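Search the forum
Search titles only
Advanced search

Brastmont kitchen task kit, worth it?

dunlin_88
Our lab is pricing the Brastmont kitchen kit for the arm we already have. Quote came back at $1,483 with the wrist camera bracket, $290 less without it. We'd mostly use it for cutting and putting away. Has anyone run it for more than a week? The product page is all renders and I can't tell what the knife adapter looks like when it's gripped.

rhonorato
We've had one since May. You get the finger inserts, the bracket, the task cards and a login for the logging software. No food and no knife in the box, you supply those. Ours is a steel-handled one from a restaurant supply store and the inserts hold it fine as long as you set the grip force by hand. The default is too low.

Wrist view from the onion task:

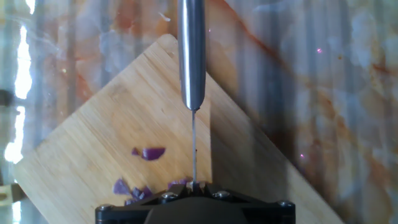

Knife over the board, red onion, wrist camera.

The hold is the good part of this kit. I have no complaints about it. The task cards are thin, though. The onion card is half a page and doesn't give a board position, so we wrote our own.

Reinaldo

tarn_and_fell
What are you getting for cycle count on the inserts? Noltholm says 3,000 grips on theirs and we had to swap at 500.

rhonorato
Haven't kept a count. First pair is still on. There's wear at the tips.

gripworn
I'll disagree on the hold. We sent our kit back. Knife kept rotating in the inserts on anything firm, carrots especially. Onion is soft and doesn't tell you much. For the same money Irnideo sells inserts with a keyed slot, and you clamp the knife once and forget it.

rhonorato
Carrots were bad for us too until we changed the grip force. What were you running?

gripworn
Whatever it shipped with. I shouldn't have to tune it on a kit at that price.

m_ticona
I was on the Okafor setup before this one, so I can compare a little. Okafor's inserts are stiffer and they do hold a knife better. They're bad at everything else. You can't pick up a mug without marking it. Brastmont is the compromise and for a lab doing mixed tasks I'd still take it.

Bigger issue for me is setup. Plan on most of a morning for the bracket calibration the first time, and do it again whenever anyone bumps the camera.

dunlin_88
Thanks, that helps. How much table do you need? Ours is small and the page says "standard workspace" with no dimensions.

m_ticona
More than you think, going by ours.
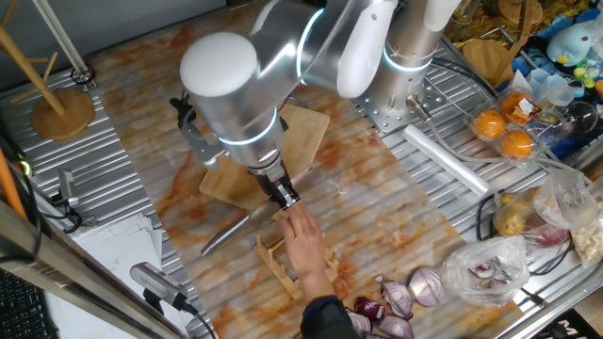
Table space is what I'd ask the vendor about before paying. The arm itself doesn't take much of it. What fills up ours is the groceries and the props for the other cards, and they have to be close enough that you aren't walking across the room between resets. We keep the oranges, potatoes and bagged onion down the right side and the mug tree over on the left, and the little wood rack ends up wherever there's a gap. The marble-pattern sheet is just laid over the metal. It wipes down, but it's shiny and the wrist camera picks up reflections. If I were buying again I'd get a matte one.

Milagros

tarn_and_fell
Seconding matte. We lost a lot of runs to glare before we figured out what it was.

gripworn
Does the logging software still need the subscription after year one? That was the other reason ours went back.

rhonorato
Yes. It's optional if you write your own logger. We did, took two of us a few days. Their export is plain enough that you can copy the format.

dunlin_88
OK. I think we'll order without the bracket and use the one we have. Will ask about grip force settings and table size first.

m_ticona
Check the hole pattern on your bracket before you do that. Theirs is different from the Okafor one and the adapter plate is a separate order.

dunlin_88
Will do.

Comments (3)

kestrel_mk: Ordered last month, grip force default is still low. Roughly doubled it and the knife stopped turning on carrots.

gripworn: Glad it works for you. Still think it should ship that way.

P. in the back: Does anyone sell just the inserts?

We use cookies to keep you signed in and to remember your settings. Accept / Manage preferences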